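Community > Get Involved > Calls for Participants

Home cooks wanted for the Warkville Family Recipe Project

Posted 9 August 2024
Shares: 97 | Comments: 13

Do you have a dish that only gets made one way in your house, and that way isn't written down anywhere? We would love to hear from you! The Warkville Family Recipe Project is looking for 16 home cooks to join us this fall, to talk with us about the food they grew up on and help us get it onto paper before the details slip away. 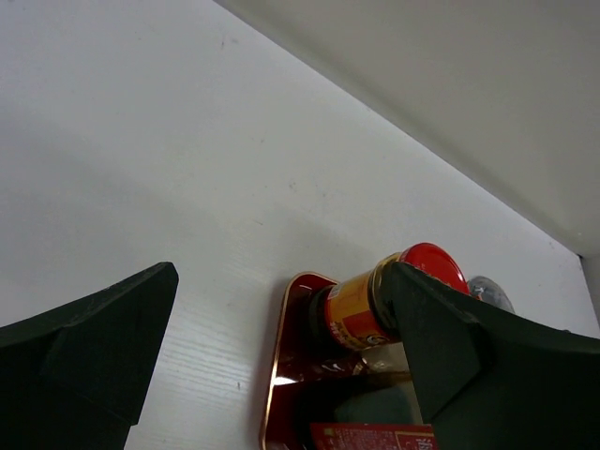 Our first round of interviews, over in Urville, taught us a good deal about how people remember food (mostly with their hands, and hardly ever with a measuring cup). We start every conversation at a table, and a plain one suits us very well, a white top with a bit of faint wood grain to it and plenty of room for your notebooks, your clippings and that index card with the butter stain. From there we let you wander. Some people give us a whole soup in ten minutes, and others spend an hour on their aunt's kitchen and never get to the soup, and we are glad to have both.

You don't need to be a good cook, and you don't need to have been born here. We'd especially like to hear from families who have brought their cooking to Warkville from somewhere else, and from anyone who has had to swap one ingredient for another and ended up liking the new version better. 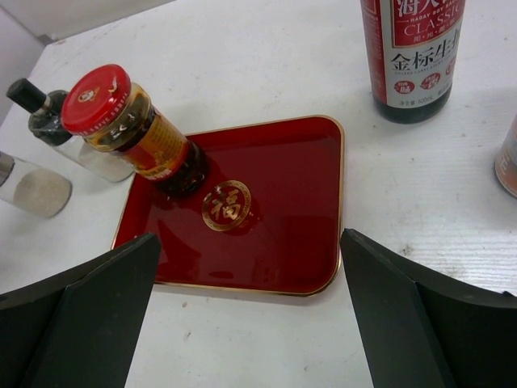 Do I have to bring a written recipe?

Most people come without one. We will work it out together as you talk, and send you a typed copy to correct as many times as you like.

Taking part means two visits of an hour or two each, and a short phone call in between. You can bring a relative along, and we rather hope you will, as the arguments over how long to simmer things are often the best part of the recording.

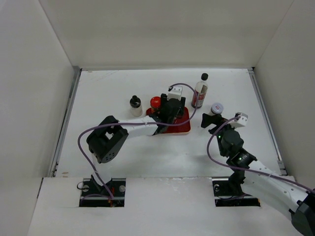
The second visit is the one where we go back over quantities and timings, so please try the dish at home beforehand if you can. We'll pay for your groceries up to a set amount and give each household two copies of the finished book. The last one, made with our friends in Cetcombe, came to 449 recipes, and we are still getting letters about the dumplings.

To apply, write us a few lines about your dish and who taught it to you. Please tell us if you'd like to speak in a language other than English. Notes can be dropped off at the Massawe Reading Room, front desk, in an envelope marked "Recipes." 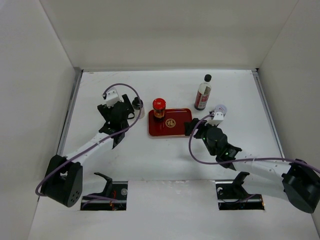
White tabletop and walls, Warkville Family Recipe Project.

We read every note and answer every one, though it may take us a little while, so please be patient with us.

We use cookies to remember your preferences. By continuing to browse, you agree to our cookie policy.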